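# Galeo grippers in the home: laundry set

Welcome, and thanks for taking the time to look through this one. Galeo is our side-by-side trial of two parallel grippers, the Stellen and the Vander, doing ordinary laundry jobs in ordinary living rooms. We had plenty of bench results already, but a bench never has a clothes rack parked in front of the telly, and we wanted to know how the fingers behave when there's furniture to work around.

## What you'll find

The set holds 3,422 episodes, recorded at up to 4,000 control steps each. The jobs are hanging and unhanging shirts, moving hangers along a rail, and picking up knitwear that's been left over a chair. Each episode has a head view and a wrist view, plus joint positions, finger opening and motor current. The two views are stored separately, so please line them up by timestamp and don't trust the row numbers – we did at first, and lost an afternoon to it.

## How the grippers compared

The Stellen has the softer close and is kinder to thin fabric, although it tends to let a plastic hanger swivel. The Vander grips hangers more firmly but can pinch up two layers of a knit when you only asked for one. Its wrist view also gets crowded once a thick fold comes up between the fingers. We'd happily use either of them again, and we're still arguing (in a friendly way) over which one to keep on the left arm.

Labels were done by hand with the Ndung'u annotation tool, version 2. Grasp start and release are marked in every episode, while slips are only marked where we could agree on them.

Hangers on the rail from the head view, then striped knit on a red chair from a wrist:

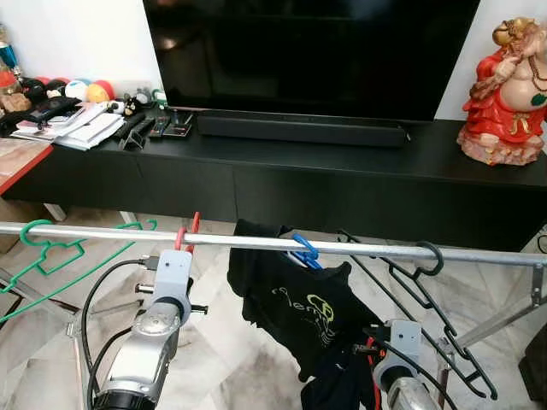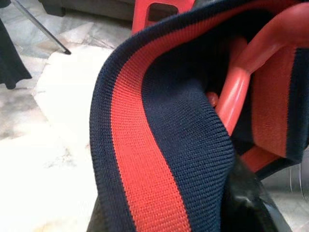
Reading time: 2 min

## Known gaps

Shiny floor tiles can wash out part of the wrist view, and dark fingers against dark cloth are hard to segment, so go gently with automatic masks. Finger pads were changed in August and the current readings shift a little after that. If you train on both halves, have a look at the pad field first.

© Galeo project | Contact the maintainers | Back to top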